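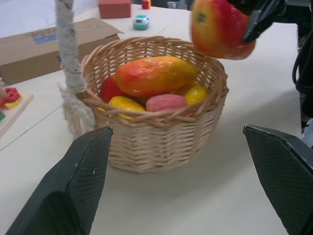

**Ticket 464: right gripper opens early, fruit task**
Status: open
Station: Rirley, two-arm table

Fault: the right gripper lets go before it reaches the release point. Fruit lands on the table beside the basket. The left arm is fine on the same program.

First seen after the Zondex controller update. In 10 runs with the apple it let go early in 4. No error on the panel and no stop. The log shows the open command arriving at the right time, so the fingers are moving without being told to, or the hold force is dropping off.

Tried so far:

- Restarted the controller. No change.
- Cleaned the finger pads. No change.
- Swapped the wrist cable for the spare from Vasto. Fault still there.
- Raised grip force from the default to 70. Apple held, but the peach was squeezed out sideways. Put it back.

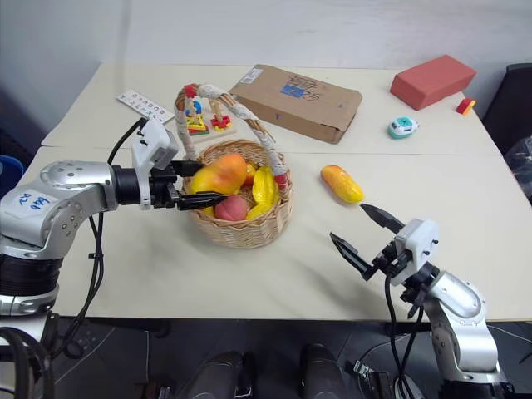

**Felista Barasa**

Ran it again this afternoon with the mango and peach left in the basket and the left gripper working beside them. The left arm gave no trouble. The yellow corn is out on the table to the right of the basket, with the right gripper open and pointing towards it.

One thing I hadn't noticed before: the fault only comes when the right wrist is turned well over. With the wrist straight it held every time. The cables hang down from the wrist on that side and I think they pull on the connector as it turns. That would fit with the new cable making no difference.

Next steps:

1. Clip the right cables higher up the arm and leave more slack at the wrist.
2. Repeat the apple runs at default force.
3. If it still drops, roll back the update and send the log to Grasso.

Please keep hands out of the basket while the right arm is powered. It can open or close without warning until this is sorted. Use the stop button first, then pick up whatever has fallen.

Leaving the ticket open.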